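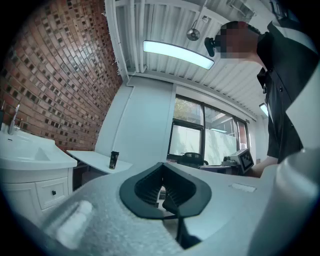

Attachment 1: ribbed rubbery pad, dark charcoal

Thread: Shore hardness for ribbed rubber feet under a bench drill

kinoshita_t
7th June
I have a Kakitz bench drill on four plain rubber feet. It creeps toward the edge of the bench at low speed. I want to cast replacements with fine parallel ridges, as on the attached pad. Machine weight is 79 lb. Would Shore 30A be too soft?

gnogueira
Too soft. At that load 30A will bulge and the ridges will fold flat, so you end up with a smooth foot again. Use 60A and keep the ridges shallow.

wellberg_fan
Disagree. Ridges do very little for grip on a dry painted bench. They give dust and oil somewhere to go. If the bench is clean, a flat 50A foot holds as well as a ribbed one.

gnogueira
A bench under a drill is never clean. Cutting oil gets under everything.

kinoshita_t
It does get oily, yes. I wipe it down when I remember.

G. Yoshida
Which direction does it creep? Mine went left only, and the cause was one short foot. Put a feeler gauge under each corner before you pour anything. Also check the belt - a lumpy V-belt will walk a light drill across any surface.

kinoshita_t
Checked. Front right is 2 mm off the bench. Belt is the original, with a flat spot from sitting since February.

G. Yoshida
Then replace the belt and shim the foot. The rubber is a separate question.

wellberg_fan
Agreed on the belt. I would still bolt it down.

kinoshita_t
Can't bolt it, the bench top is shared with the Matsuda grinder and both get moved.

gnogueira
If you do cast, run the ridges across the direction of creep. Urethane resists oil better than natural rubber. Leave it a full week before loading it, whatever the tin says.

kinoshita_t
Belt ordered. Will shim first and measure the creep again before I mix any urethane.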